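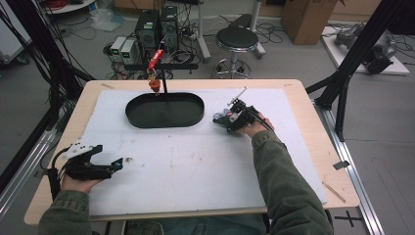

Figure 3. Hanging-object setup during a bimanual demonstration with two hand-held grippers, seen from the head camera. The orange object hangs from the crossbar over the left end of the oval tray.

4 Data Collection and Results on Hanging Objects

4.1 Task

The tasks in the previous section all start with objects that rest on the table. A policy trained on those tasks can assume that an object stays put until a finger touches it. The hanging-object task removes that assumption. An object hangs on a short link from a clamp on a horizontal bar, and a tray sits under it on the board (Figure 3). The goal is to steady the object, free it from the link, and set it down inside the tray without moving the tray more than a small distance.

We picked this task for two reasons. First, contact with a hanging object gives very little resistance, so a finger that arrives a bit too fast pushes the object away and starts a swing. Second, the two hands have different jobs. One hand deals with the object and the other holds or blocks the tray. The roles are not fixed in the instructions. Demonstrators were told only what the end state should be, and either hand could take either role.

The tray is oval and low, with a matte interior. Earlier pilot runs used a glossy tray, and the reflections caused trouble for the depth estimates, so those runs are left out of all results in this paper.

4.2 Collection procedure

All demonstrations were collected with the Clatitz hand-held grippers described in Section 3. The demonstrator sits at the table, holds one gripper in each hand, and carries out the task directly. No robot is in the loop at this stage. Video from the head camera is recorded together with gripper width, gripper pose, and the fingertip sensor signal, and all streams are aligned afterward using the shared clock.

Before each episode an assistant resets the tray and the hanging object. The tray position is drawn from a printed list of positions and the link is reattached to the clamp. The assistant then waits for the object to come to rest before giving the start signal. In one third of the episodes, this wait is skipped on purpose and the object is given a light push, so that the episode begins with a swing already under way. We call these the moving-start episodes, and the rest the still-start episodes.

An episode ends when the demonstrator opens both grippers and pulls back from the tray. Episodes were thrown out if the object left the board, if the tracking of either gripper was lost for more than half a second, or if the assistant's hand entered the view after the start signal. After this filtering we kept 565 episodes. Rejected episodes came mostly from tracking loss. It happened when a demonstrator crossed one wrist over the other, and we later asked demonstrators to avoid that motion. This request probably makes our data a little less varied than natural two-handed work would be.

Three demonstrators took part. Two had used the grippers before and one had not. The new demonstrator was given a practice session of 30 minutes, and none of the practice episodes are in the data set.

4.3 Labels

We label each episode with three time points: first contact with the object, release from the link, and final placement. First contact is found from the fingertip signal with a fixed threshold. Release is harder to find automatically. The change in load is small, and on many episodes it can't be told apart from the change that comes with a firmer grip. We therefore marked release by hand from the head camera video. A second person marked a subset of the episodes, and the two sets of marks agreed closely enough for our purpose, which is only to split each episode into phases for analysis. The policies themselves never see these labels.

4.4 Policies compared

We trained three policies on the same episodes. The first, Vision Only, takes the head camera image and the gripper state. The second, Vision + Touch, adds the fingertip signal as a short history window. The third is the full method, Fisstead, which uses the same inputs as the second but also predicts the fingertip signal a short time ahead. The prediction is used as an extra training loss and is dropped at test time, so the second and third policies have the same cost when they run on the robot.

All three use the same image encoder and the same action head. Each was trained for 3000 epochs with a window of 700 milliseconds for the policies that use touch. We tried shorter windows early in the project and found that they often ended before the object had swung back toward the finger. A longer window didn't help on the validation episodes and made training slower.

4.5 Results

Vision Only does well on still-start trials as long as the tray is near the middle of the board. Its main failure is at first contact. The finger reaches the object, pushes it, and the gripper closes on the place where the object was. On moving-start trials this failure is far more common, and the policy tends to repeat the same reach without waiting for the swing to die down.

Vision + Touch recovers from a missed grasp more often. After a light contact it usually backs off and tries again from a slightly different height. It still has trouble timing the second try. In several trials it closed too early on an object that was moving away from the finger, which added to the swing.

Fisstead had the highest success of the three in both conditions, and the gap was larger for moving-start trials. The most visible change in behavior is a short pause after first contact. The finger stays close to the object and lets it return before the gripper closes. The demonstrators do this too, although they were never told to, and the other two policies saw the same demonstrations without picking it up reliably.

Placement errors were similar for all three policies. Once the object was free and held firmly, the remaining motion was short. Most placement failures came from the hand at the tray. If it pressed down on the rim instead of resting beside it, the tray tipped or slid on the foam board and the object landed outside.

4.6 Failure cases and limits

Two kinds of failure remain for the full method. One is a grasp that catches both the object and the link. The object then can't be freed without pulling on the clamp, and the policy has no behavior for letting go and starting over. Only a few demonstrations contain a recovery of this kind. The other is a slow drift of the tray hand during the pause after first contact – the hand creeps inward, and in the worst cases it touches the hanging object before the other gripper closes.

The results also cover just one kind of link and one bar height. Palomino's earlier tests on the Rengifo arm suggest that link length matters a great deal, since a longer link gives a slower swing and the useful length of the touch window changes with it. We did not vary link length here. A simple next step would be to collect a smaller set with several lengths and check whether the window can be set from the first swing instead of being fixed ahead of time.

Finally, the grippers used for collection and the ones mounted on the Kevton arms share the same fingers but differ in weight. We saw no clear effect of this on grasping. It may play a part in the tray hand drift, and Section 5 looks at that question using replayed trajectories.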